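Slide 6. Where the morning happens

Carry on from the break room survey. We asked people at Marwat what they used before 9 a.m., and 244 of them wrote back. Nearly everyone listed toast. So the rest of this part is about one counter and the things that live on it.

Keep the counter short. Toast, plate, mug, done. If a person has to walk across the room for a plate, the plate ends up living next to the sink.

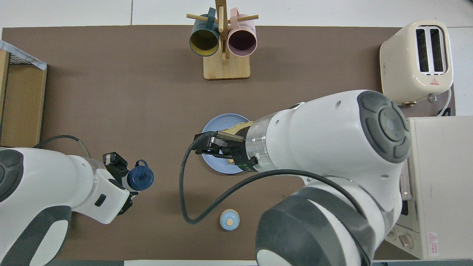
Mug tree, toaster and plate on one brown surface.

Say a few words about mug trees. People laugh at them. A mug tree takes up very little counter and you can see what you have. Mugs hung open end down stay free of crumbs, and with a toaster nearby there will be crumbs. Different colors help too. At Nalline they bought all white mugs and had arguments about them for 3 months.

Pause for the budget question, it always comes up here. The figure for the Standier kitchen was 2147 dollars, with the shelving and the new outlets. The small appliances were a minor part of it.

Slide 7. Toaster or toaster oven

Most offices buy one and then wish they had the other. My advice is to have both if there is room. The slot toaster is for bread. The oven is for leftovers, rolls and anything with cheese on it. Put them close together so the cords stay on one side and the other side is clear for plates.

Leave space for the oven door. Measure with the door open. I have seen two kitchens where the door hit the mug tree.

Plates: round, light colored, a bit bigger than the bread. Keep up to four out and put the rest in the cabinet.

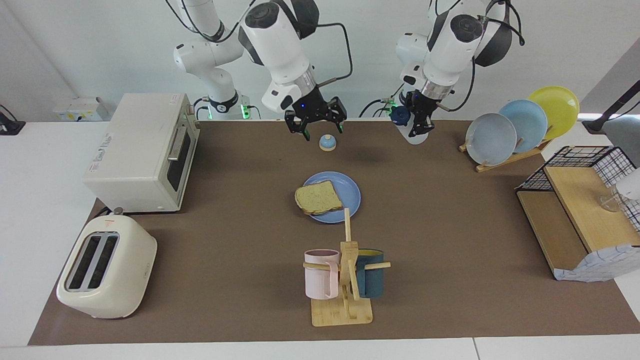 Tegwen Pumphrey wrote to me after the last version of this talk that both appliances on one circuit had been her main problem, and that they now run the toaster first and the oven after 10. Read that out, then ask who has had a breaker trip at breakfast. Wait for hands.

If time is short, skip slide 8 (the Zistero drawer inserts) and go straight to cleaning. Crumb trays first. Handouts are by the door.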